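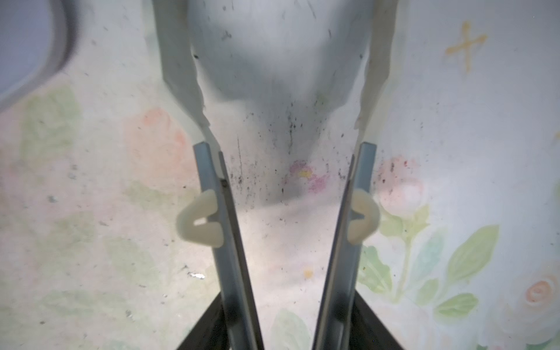 betlow_beamer
Can we talk about the Protesham floor scores. 7 judges' deductions on that last pass and I still can't find where the 5 tenths went. Her legs on the way up made a narrow V, like those two metal fingers up top, closer together toward the tips. You take a tenth for that, maybe two. Not five!!

sutanto_fan
the legs weren't the problem. she landed short and her chest was way down. watch it again

betlow_beamer
Watched it plenty. Chest was low, sure, but the Cuvside girl did the same landing one rotation later and got nothing for it

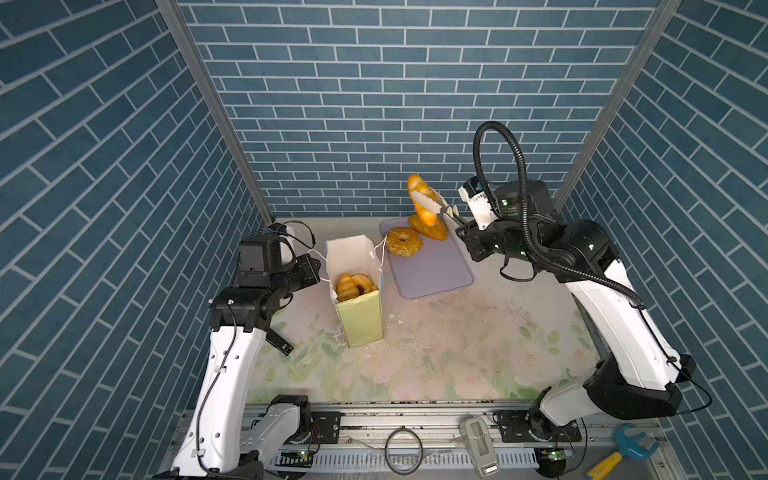 and thats my issue -- same panel, same skill, different number. Pick a standard and stick to it.

amirul.tarigan
Home meet, 3,269 in the building, all yelling. You think that doesnt get into a judges head?

sutanto_fan
crowd stuff is overblown imo. Cuvside just went later in the lineup, scores always creep up

betlow_beamer
So lineup order is worth three tenths now? come on

C_Lumbantobing
Cempaka here, I judged club level until June last year. From the panel seat you get one look at real speed. No replay. Short landing is easy to miss if your writing down the previous pass. Not defending the score, the Cuvside one was high

amirul.tarigan
ok but then why no inquiry

C_Lumbantobing
Can't inquire on another team's score. Only your own

betlow_beamer
Dumb rule. Still say she was robbed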